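Ledby Swap Day Brings In 536 Board Games

March 2, 2019

What a turnout! Our spring game swap filled the hall from the minute the doors opened, and 536 games found new shelves to live on. Rostyslav Koval brought four boxes of old train games — all claimed before lunch — and then stayed to teach newcomers the rules until closing. Door money came to $600, and every bit of it goes toward new tables for family night.

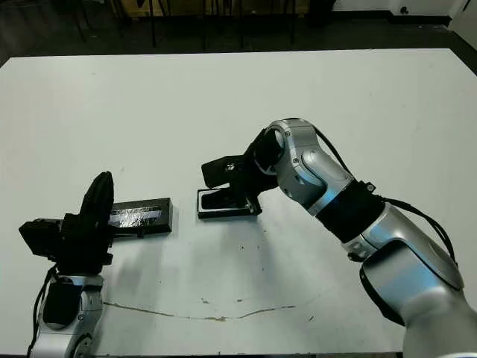 Ledby Tabletop Games Club

Swapped something you miss already? Come and play it with its new owner at our next open evening, later in March.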